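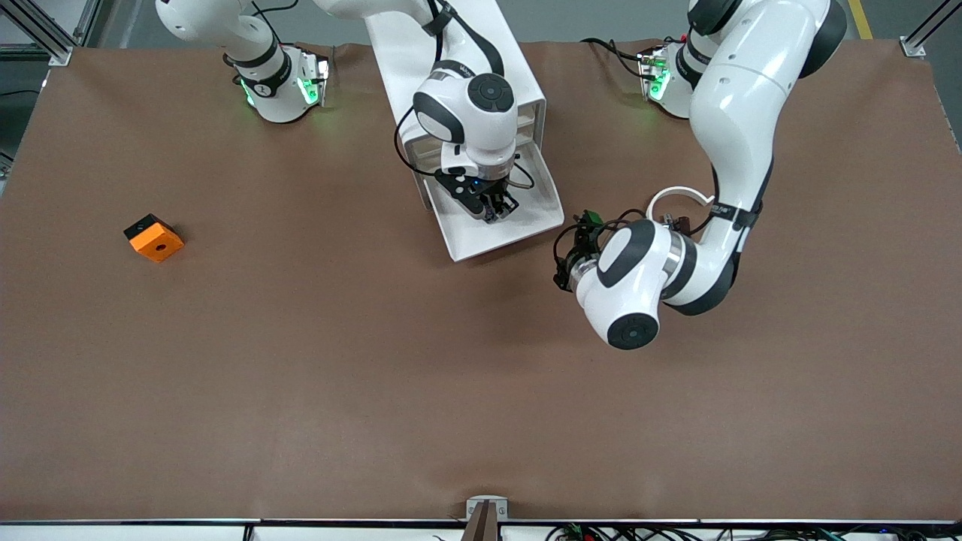
Figure 2. Worktable with brown mat, Akow site.

3.2 Surface colour and glare complaints

Participants at both sites (Trollstead, Akow) did the same sorting and reading tasks under overhead lighting, first on the bare bench and then on a matte covering. Order was swapped for half the group. Sessions ran 30 minutes, one break. Lighting left at whatever the building normally used, as we wanted ordinary working conditions and not a lab idea of them.

In total 652 complaint entries were logged, most from the bare bench condition. Wording varied a lot. "Glare", "shiny", "hard on the eyes", "washed out" were all coded as glare; "too bright" was coded seperately unless the participant pointed at the bench. Headache reports not included here, see section 4.

Darker mats did better than pale ones at Akow. Less clear at Trollstead, where the windows face west and afternoon sessions were noticeably worse whatever the covering. We did not block the windows. Probably should have. Blinds were fitted in June, after data collection had closed.

Illuminance at bench height was set against the 1,000 lux ceiling in the Forsberg protocol; no session went over it. The Kovotau scale was used for end-of-day eye comfort, with 2 items dropped becuase they refer to screens. Scores moved in the same direction as the complaint counts but the spread was wide, and older participants rated every surface lower, covered or not. Age is treated as a covariate from here on.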